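Counter depth, revisited

Wed 13 May

The toaster oven has moved again. In April it stood where the kettle is now and the cord had to cross the sink, so I have put it back at the end of the run with the two-slot toaster beside it. The two are never on together — they share one double socket and the toaster oven alone is rated at some 2000 watts.

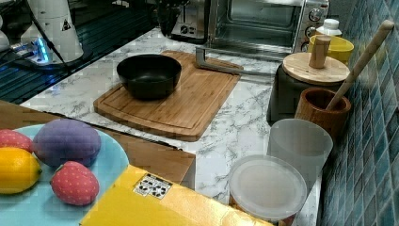
Kitchen Notes, no. 16

The board is bamboo, with a juice groove round the edge. I oil it every 4 weeks and stand it on its long side overnight. Hema Raju asked whether the groove is worth having. For bread it only collects crumbs; for tomatoes it earns its place. My one complaint is that the groove takes the oil unevenly, so it gets a second coat with a cotton bud.
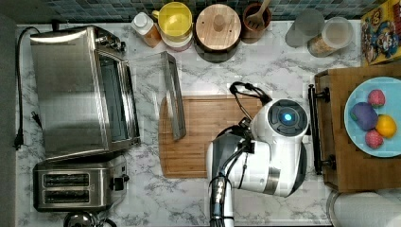 p. 151

Dry goods go along the tiles, where they don't eat into the working depth. Anything used daily should be reachable without lifting something else first. The oats pass this test. The tall bottles I had before did not, and went to Nele Van Wijk.

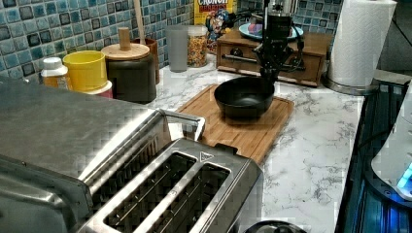 Cereal is the awkward one. The packet is too tall for the wall cupboard and goes soft within days if the inner bag is left open. A glass jar solves the second problem only, so the Cap'n Crunch box stays out behind the jar until there is room to tip the rest in. Marijke Vermeulen decants everything and throws the packet away the same day, but then she has no record of the date. I write it on masking tape and stick it to the base.
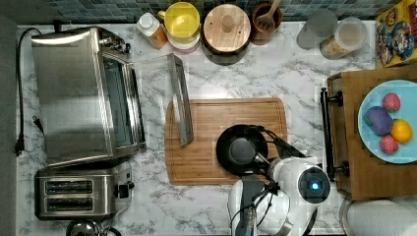
Small pan on the board, fruit plate on the tray.

Still to do: felt pads under the tray, and a shorter cord clip for the left-hand edge. The adhesive ones from Plivetti let go after a week near the heat, so I shall try a screw-in type.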